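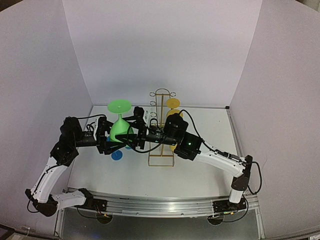
Thread: Is anyone getting anything out of the Lornby climate and water talks?

gaugekeeper
Back from my second round in Lornby. 600 delegates, one working drinking fountain. The water text has grown from a paragraph to a page, and the page says we will "consider ways of considering" river basins. I have a master's degree and I read it four times.

mudlark_tess
You're being hard on it. Three years ago the word "groundwater" wasn't in there at all. The Omden delegation fought until 2 a.m. to keep it in.

gaugekeeper
I was in the room. They fought over whether it was one word or two.

Pendo Shemweta
I was in that room too, on the other side of the table. The spelling took ten minutes. The rest of the night was about who pays for monitoring wells, and we got a line on that. It's a weak line. Our district has 90 wells and a single truck to visit them, so I'll take a weak line and go wave it at a ministry.

drybed
Wave away. The Orville fund was announced with a string quartet, and we're still filling in form two. I'd skip the talks altogether and spend the airfare on pipe.

mudlark_tess
@drybed whose airfare, though? Most of the small utilities came on somebody else's ticket. Cancel the trip and that money goes back to the travel budget.

drybed
Fine, but then don't call it progress. Call it a conference.

sluice_and_dice
Did anybody make it to the Grewal side session on flood insurance? It was scheduled against lunch, so I assume it was me and the chairs.

gaugekeeper
I came in for the last part. Good talk. The speaker said her town has raised the same road 2 times and is pricing a third. More use than the whole plenary.

Pendo Shemweta
Her slides are on the session page, under "Other." Scroll for a while.

drybed
Found them. Slide nine is worth it, I'll give you that one. Still think it could have been an email.

mudlark_tess
An email to 1000 people, all of whom would hit reply all. Anyway, comments on the draft close in November. I'm doing the groundwater section if anyone wants to share the misery.

sluice_and_dice
Put me down for floods.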